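Ticket n° 139
Projet : Jugah (suture sur coussinet d'entraînement)
Composants : Skarbridge (planificateur), Getgate (passerelle de commande), Cilen (perception)
Priorité : haute, puis moyenne, puis de nouveau haute après la réunion
État : résolu, sous surveillance

Symptôme
Le planificateur calcule une trajectoire d'insertion correcte, l'envoie, reçoit un acquittement, et le bras ne bouge pas. Au bout de 800 ms, Getgate déclare la consigne périmée et la jette. Skarbridge replanifie, obtient la même trajectoire au millimètre près et la renvoie avec la même confiance. Le cycle se répète jusqu'à ce qu'un humain se lasse.

Dans le journal :
[skarbridge] plan ok, phase=APPROCHE
[getgate] consigne reçue, en attente de pose aiguille
[getgate] pose aiguille : âge > 800 ms, rejet
[skarbridge] replanification (7)

Le 7 entre parenthèses est le plafond de tentatives. Ensuite le système passe en état ATTENTE_OPÉRATEUR, qui n'émet aucune alerte, l'auteur du module ayant sans doute supposé que l'opérateur regardait déjà.

Ce qui a été essayé
Redémarrage de la passerelle : aucun effet, mais tout le monde s'est senti mieux.
Échange des câbles réseau : aucun effet.
Retour à la version de Cilen d'octobre : le défaut disparaît. Retour à celle de novembre : il revient, ponctuel.
Délai de péremption porté à une valeur indécente : le bras bouge, sur la foi d'une pose d'aiguille que je qualifierais d'historique. Essai interrompu, réglage annulé, on n'en reparlera pas.

Analyse
La version de novembre rejette toute estimation de pose quand l'arc visible de l'aiguille est jugé trop court. L'idée est saine. Seulement, le masque des instruments est désormais dilaté avant le calcul, et il mange la partie de l'aiguille proche des mors. Ajoutez un reflet sur l'acier, que la segmentation prend volontiers pour un morceau d'instrument, et il ne reste plus assez d'arc pour satisfaire le seuil. Cilen se tait, Getgate garde la dernière pose connue, et celle-ci vieillit.
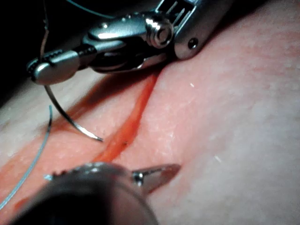
Restait à comprendre pourquoi les tests automatiques passaient au vert. Réponse : ils rejouent des séquences synthétiques dans lesquelles l'acier est d'un gris parfaitement mat. Le rendu est très joli. Il n'a jamais brillé, au sens propre.

Correctif
1. Dilatation du masque ramenée à sa valeur d'octobre.
2. Les zones saturées sont exclues du masque avant le calcul de l'arc, et traitées comme inconnues.
3. Cilen publie maintenant un message explicite « pose refusée, arc insuffisant ». Getgate le transmet à Skarbridge, qui cesse de replanifier pour le plaisir.
4. ATTENTE_OPÉRATEUR émet un signal sonore. Le volume fait l'objet d'un autre ticket.

Vérification
Rejeu des enregistrements réels : plus aucun rejet pour péremption en phase APPROCHE. Un rejet subsiste en phase SORTIE, quand le fil croise la pointe et que Cilen hésite entre les deux. Il est légitime et correctement signalé, je le laisse.

À faire
Ajouter des reflets spéculaires au simulateur. La demande existe déjà dans la file, avec la mention « cosmétique ». Je me suis permis de changer la mention.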